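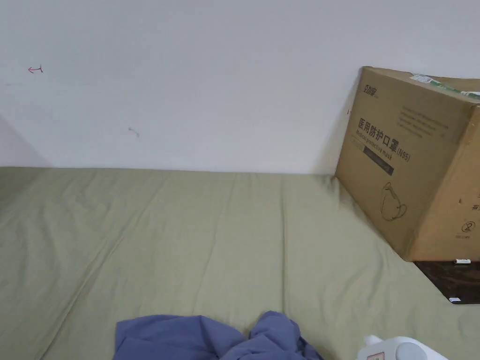

*Green sheet on, first box up against the wall.*

We're clearing out the back bedroom at Perkgate, and I'm so happy with how it's coming along! Halima Nnaji picked the sage green (she was right, I wanted gray) and it makes the whole room feel calmer. Marin Ivanov is painting in June, so the walls get to stay as they are until then. 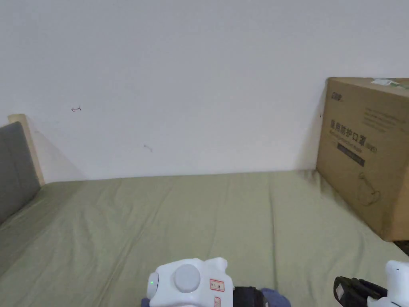
Sorting on a bed is the best thing I've learned in 13 years of moving house. Everything is at hand height and you can spread out as much as you like. I love having that big stretch of green clear in the middle, with the carton off to the right, ready for the next pile. We got through 7 drawers in one afternoon! 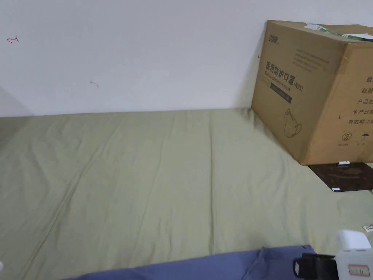
*The N95 mask carton again, with the little mask drawing on the front. The red arrow on the wall stays until Marin gets to it.*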